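Istdale trial puts shop-floor handling robot at shelf-filling stage

A trial of robotic arms for stockroom and light household work in Istdale has moved from lifting single items to working between items that stand close together, the company running it has said.

Urnel, which makes handling equipment for small shops, started the programme in May with 2 arms on fixed benches. A third phase, covering shelf filling and the clearing of kitchen worktops, will follow if the bench results are accepted by Tullia, the housewares chain that is paying for part of the work.

Everett Greenberg, who leads the trial, said the arms could now pick up a boxed item from an open surface without help on most attempts. Performance fell when goods were placed side by side.

"A person filling a shelf moves things with the backs of the fingers and doesn't think about it," he said. "The arm has to be told where every edge is, and two edges that nearly touch can be read as one."
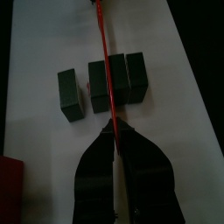 Close spacing is the main subject of the current phase. Bench layouts are made up of plain blocks and thin rods, which stand in for cartons, bottles and utensils and can be reset quickly between runs. A row may be uneven by design: one green block stands clear of its neighbours, with open surface on either side of it, while the other three are bunched almost face to face. Software that plans a grasp on the first has room for both fingers. In the cluster it must either approach from an end or separate the blocks before lifting.

Thin items present a different fault. A long rod gripped away from its middle tends to turn in the fingers, and the far end can strike whatever is standing nearby. Urnel has changed the finger pads once since the trial began and expects to do so again.

Obadia Mussa, stock manager at the Ezzat store in Istdale, attended a demonstration and said speed remained the difficulty. The arm took 30 seconds to place a carton that his staff would shelve in 4.

"It's careful, I'll give it that," he said. "On a delivery morning I can't use careful."

Elsie Hulme, who advises Tullia on equipment purchases, said household use was further off than shop use. Shop stock comes in known sizes and the shelves do not move. A kitchen worktop holds wet, soft and breakable things in no fixed order, and the bench tests do not yet include any of these.

Urnel said it would run the close-spacing layouts for a further 5 weeks. Results will go to Tullia before any arm is installed in a shop. No price has been set.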